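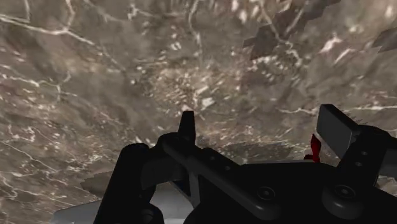 How to measure up for a patio cover or carport

Getting the measurements right before you ask for a quote saves a second visit and usually a second price. You will need a tape measure of at least eight metres, a spirit level, a pencil, some chalk and a second person to hold the other end. Allow an hour for a normal backyard.

Step 1: Mark the footprint

Chalk the four corners of the area you want covered. Measure each side, then measure both diagonals. If the diagonals match, the area is square. If they are out by more than 31 mm, write both figures down and tell the installer, who can adjust the post positions.

Step 2: Measure the wall height

For a cover fixed to the house, measure from the finished ground level to the underside of the eave. Do this at each end and in the middle. Paving nearly always slopes away from the house, so expect three different numbers. Use the smallest when you work out headroom.

Check for anything already on the wall: downpipes, vents, outdoor taps, gas meters, light fittings. Note how far each one is from the left-hand corner.

Step 3: Work out the fall

A roof needs to drain. The Stevari flat panel range needs a fall of 2 degrees, and the Kartha polycarbonate range needs 4. Multiply the depth of the cover by 0.035 for the first or 0.07 for the second. The answer is how much lower the front beam will sit.

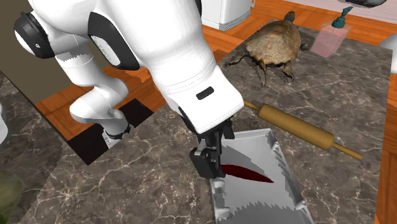

Marble-look surface in grey with pale veins.

Step 4: Plan the posts

Posts go on footings, and footings go where there are no pipes. Find your drainage plan before you choose positions. If you don't have one, the local council can usually supply a copy. Keep posts clear of car doors. Park the car where it will normally sit, open both front doors and chalk the line they reach.

Lucero Restrepo from our Tulteo yard suggests leaving 638 mm between the door line and the post if anyone in the house uses a pram or a walker.

Step 5: Check whether you need approval

Rules vary by council. Size, height and distance from the boundary all count, so measure to the fence on every side. Heritage areas and bushfire zones have extra conditions.

Step 6: Send it through

Draw a plain plan view with the house wall at the top. It doesn't have to be to scale, but every line needs a number in millimetres. Add the wall heights, the fall and the boundary distances.

Email the plan to Giuliana Arboleda in the Padberg office with your suburb and the roof colour you'd like. Quotes are slower in March, when most people are ordering before winter.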